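Household Notes: Cloths, Towels and Drying Racks

Picking cloths out of a mixed pile

The Vindarance trial looked at how a robot arm with a two-sided gripper and a small camera at the wrist should take a single cloth from a mixed heap. Umut Gündoğdu and Dagný Þorgeirsson compared two ways of choosing where to grip. In the first, the arm closed on the highest point of the heap. In the second, it looked for a fold standing clear of its neighbours and closed on that. Each method was given 200 attempts.

The highest point proved the poorer choice. It brought up more than one cloth in 34 attempts; the clear fold did so in 4. Most of the failures came when a thin cleaning cloth lay against a thicker white one, a pairing that readers will know from their own laundry. Colour was of little help once the two were bunched together, and glare from bright metal close by made the edges harder for the camera to find. 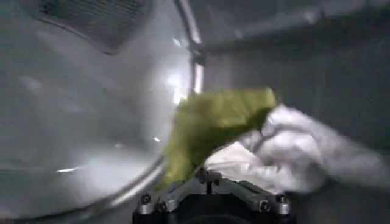 What this means at home

1. Take hold of a fold that stands apart, even if it is lower in the pile.
2. Lift slowly and pause at hand height -- a second cloth will usually drop away by itself.
3. If two cloths still cling together, put both down and begin again. Pulling at them in the air tightens the tangle.
4. Keep microfibre apart from towelling before washing. It gathers lint and grips the loops.

The trial did not cover sheets or anything with straps. A further round is planned for September.

Comments

Polat: We sort by thickness at our guest house and the second tip matches what we find. Does it hold for damp cloths?

Gratness: Tip 3 is sound advice. I have ruined good tea towels by tugging.

Contact the Household Notes desk | © Plomora | Back to top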